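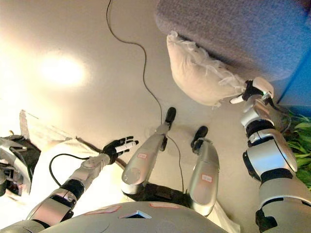 Figure 9. Head camera view during the pillow test. Right hand closed on a corner, left hand open.

9. Comparing hands on soft items

Use this section to compare the Prester and Semel control profiles on the same pair of hands. Run both profiles in the same session with the same pillow.

Before you start

Set the head camera to 720 lines. Tilt the head down until both hands and both feet show in the preview. Calibrate the fingers if this has not been done since February.

CAUTION: Keep floor cables away from the feet. Do not let the robot take a step during this test.

Steps

1. Place the pillow against the front of the sofa, with one corner facing the robot.
2. In the Cheng controller, open Hands and load the Prester profile.
3. Open the left hand and select Hold. It stays open for the whole test.
4. Move the right hand to the pillow corner. Stop when the fabric is between the thumb and the fingers.
5. Select Close Slow. Wait until the grip reading settles, which takes around 2 seconds.
6. Lift the corner a little and hold it there.
7. Lower the arm, open the hand and save the log.
8. Load the Semel profile and repeat steps 3 to 7.

Note: Fringe or loose trim can catch in the finger joints. If a finger stalls, open the hand fully before moving the arm. Pulling back with a finger caught can damage the tendon.

CAUTION: Do not set the grip limit above 300 on fabric. The setting is shared by both profiles and is not reset when you switch.

Reading the logs

Compare the finger positions at the end of step 5 first. If one profile shows the thumb fully closed, it has missed the fabric and the run should be repeated. Differences in closing time matter less on soft items.

Grurkville Hand Setup Guide, revised 14/04/2026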